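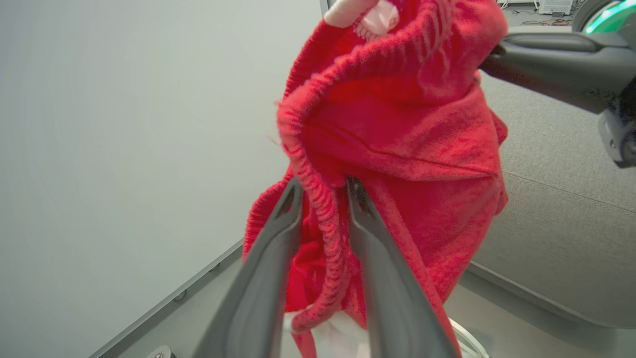
*Red knit garment held between two arms, wrist camera view.*

**Gatader garment handling, equipment planning. Progress report to the program office, period ending January**
Prepared by Lleucu Samuel, Trurkville site

## 1. Status

The equipment plan is on schedule except for the gripper finger order, which is held pending a decision from the program office (section 5). Spending to date is within the approved budget. Two-arm handling of knitwear continues on the first station. The second station is specified but not ordered.

## 2. Work this period

Most station time went to sweaters and other heavy knits. These were moved ahead of woven shirts in the work plan after the mid-period review, as knits drive the choice of fingers and the choice of arm payload. The log now holds 806 handling cycles on knits against a target of 1000 for the phase. The remaining cycles fit into the next period without extra shifts.

Both arms are normally needed for a sweater. One pinches a cuff, collar or hem while the other takes the fabric higher up. The ribbed band is the preferred pinch point: it is denser than the body of the garment and stretches in a more predictable way. Loose, fuzzy yarn is harder. Stray fibers catch in the slots on the inner faces of the fingers, and the operator has to stop and clear them. Clearing is done by hand with a brush, and the time is charged to the station, so it appears in the cycle figures.

Wrist camera views were reviewed for the purchase specification. A bunched garment fills much of the view and hides the far side of the fabric. The specification for station two therefore includes a fixed overhead camera in addition to the wrist units. This item was not in the original plan.

## 3. Procurement

| Item | Supplier | State | Note |
|---|---|---|---|
| Arm pair, station two | Shehata | Quote received | Same model as station one |
| Gripper fingers, slotted | Shehata | On hold | Current pattern |
| Gripper fingers, smooth pad | Mandent | Sample requested | Alternative to slotted |
| Overhead camera and mount | Not selected | Specification drafted | New item |
| Cable covers and floor trunking | Local purchase | Approved | Both stations |
| Service contract, arms | Shehata | Under review | Annual, renewable |

The Shehata quote is valid for 90 days. Changing to a different arm would mean repeating the calibration work and holding a second set of spares, and no saving large enough to cover this has been found. The recommendation is to stay with the current model.

Mandent sells fingers only. Their smooth pad pattern should hold fewer fibers, but grip on thin ribbing is not known. The sample will be run on the same garments as the slotted pattern before any quantity is ordered.

## 4. Budget

The overhead camera, mount and installation are estimated at $2000. This can be met from the contingency line. No new money is requested.

Consumables are under plan. Garment stock was bought used and in bulk, and wear on the items has been lower than assumed. Finger replacement is over plan for the period, and the line should be revised once the finger pattern is settled.

The service contract was left out of the first-year budget because the arms were under warranty. It has to be included for year two. Shehata offers a version without on-site visits at a lower price. With two stations running, a failed joint would stop only one of them, so the lower tier is probably enough. A comparison will be attached to the next report.

## 5. Decisions needed

1. Approval to draw on contingency for the overhead camera.
2. Confirmation that the slotted finger order may stay on hold until the Mandent sample has been run.
3. Approval to place the arm pair order within the validity of the quote.

Item 3 is the most urgent. Delivery of the arms sets the start date for station two, and the floor layout cannot be fixed until the mounting positions are confirmed.

## 6. Next period

- Complete the remaining knit cycles
- Run the smooth pad sample on ribbed cuffs and hems
- Obtain at least two quotes for the overhead camera
- Fit cable covers at station one
- Issue the floor layout for station two, subject to item 3

Woven shirts return to the work plan once the knit target is met. Cycle logs and the full Shehata quote are available from the Trurkville site on request.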